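Why I stopped buying the big pack

When I moved to Sirov, I learned to shop from my neighbors. They went to the Damum store at the edge of town one time in the month and came back with the car full. I did the same. I bought a pack of 100 trash bags, 4 bottles of dish soap tied together with plastic, a bag of rice that I could not lift alone. It felt like I was a serious person, who plans.

I want to say in this essay that this habit is not so good as we believe, at least for small households.

The argument for the big pack is the price of one piece. It is written on the shelf in small numbers and it is correct. But this price is only true if you use every piece. In my first year I threw away yeast, spices, glue that became hard in the tube, and batteries which I found behind the heater. Last October I wrote down everything I had at home and did not open. The list had 33 lines. I had paid for all of them, and also I was paying rent for the closet where they were living.
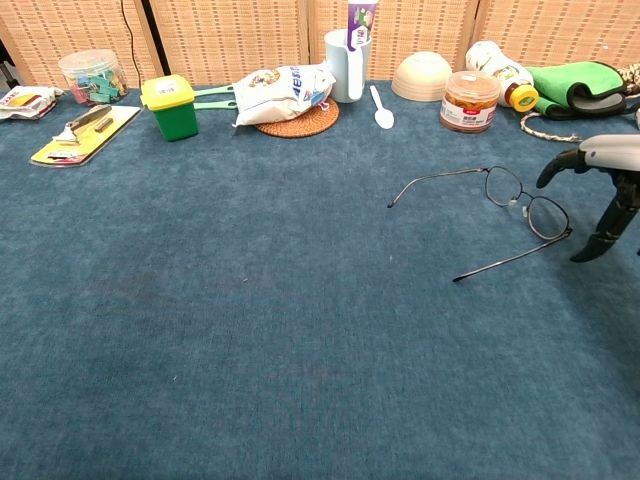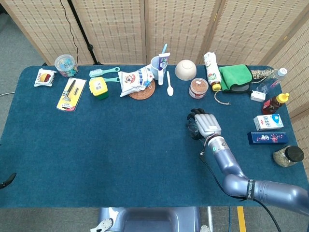
Small household things in a row on a table with a teal cloth, seen in both photos.

There is a second cost, and it is harder to explain. When there is a lot of something, I use it without care. With two sponges in the house I rinse the old one. With a full drawer of them I take a new one every few days.

My sister-in-law tells me that I am lucky to have the Plunine market in walking distance, and she is right. Somebody who lives far from any shop, or has five children, should buy big and not listen to me. Also there are people who remember empty shelves, and for them a full closet is a kind of rest. My own mother is like this. I do not argue with her about it.

But many of us live alone or in a couple, near a small store like Safavi's on my street, where one can buy one light bulb. The bulb costs more there, I admit it. I pay the difference and I carry it home in my pocket. Now my closet has space for a coat, and I know what is in my kitchen without opening every door.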